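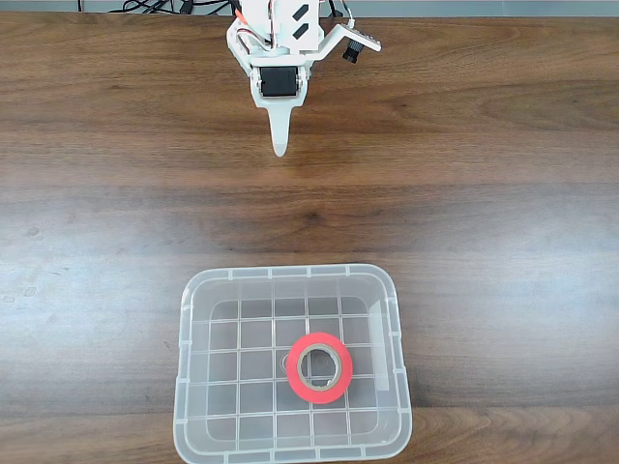 Do I need to have the whole gaol register scanned before I start transcribing?

You can start with a single volume, or even a single page, and add the rest as they come in. I began with eight pages of the Ruawai admission book and the thing grew from there.

Section 3. Setting up your first register in Bedix

I'm assuming you've installed Bedix and can log in. If you can't, go back to Section 2, or ring Digby Harawira, who set up most of our accounts and is very patient (he had to be, with me!).

Before you touch anything, have a proper look through the register itself. Gaol clerks changed their habits halfway down a page, and the printed column headings don't always match what got written underneath. In the second Ruawai volume the column marked "Trade" is full of ship names for 37 pages – I have no idea why, and I've stopped asking.

1. Open Bedix and choose New Register from the left-hand menu.

2. Type the name of the gaol, then the volume, then the years. Keep to that order, please. "Ruawai, Volume 2" sorts nicely and "Volume 2 Ruawai" ends up somewhere near the bottom with the test files.

3. Pick a template. There's one for admissions, one for punishments and one for discharges. If yours is a mixture, choose admissions and add the extra columns by hand.

4. Click Add Pages and select your scans. You can load up to 800 in one go, but my old laptop sulks well before that, so I do a chapter's worth at a time and make tea in between.

5. Check the page order. Scans named 1, 2, 3 and so on will come in as 1, 10, 11, and you'll wonder where page 2 has gone. Sort by Date Scanned and it usually fixes itself.

6. Match each column in the book to a field on the screen. Drag the field name across and let go when the box turns green.

7. Press Save Layout. It doesn't save on its own!

Note: the prisoner number is not a unique number. Most gaols started again from 1 each January, so the same number can belong to three or four different people. Bedix gives every entry its own reference as well (ours has got to 1,345) and that's the one to quote if you write to Anahera Bright with a query.

Caution: don't tick Merge Matching Names during set-up. I did, and it rolled a father and son into one man who was apparently sentenced twice on the same morning. Leave it until the whole volume is typed and somebody else has read it through.

Typing your first entries

1. Open page one and zoom in until a single line fills the width of the screen.

2. Type what's written, spelling and all. If the clerk put "larsony", so do you. The corrected word goes in the Modern Form box next to it.

3. Use square brackets for anything you're guessing at, and a row of three dots for anything you can't read at all.

4. For sentences, copy the wording exactly. "3 m HL" is three months' hard labour, and the drop-down will offer you the long version once you've typed the short one.

5. Leave empty boxes empty. Please don't put "none" or "unknown", as those were words the clerks used themselves and we need to tell the difference.

Caution: some volumes have children in them, and the medical notes can be grim reading. Take a break when you want one – your place is kept for you.

Note: if you're moving records over from Ustix, export them first as plain text. The older Ustix files lose their pound signs on the way in, so fines need checking by eye.

I last went through these steps on August 24, 2022, and the Save Layout button was at the top right. If it has moved, try the Page menu, then Layout, then Save.

Section 4 covers linking admissions to discharges.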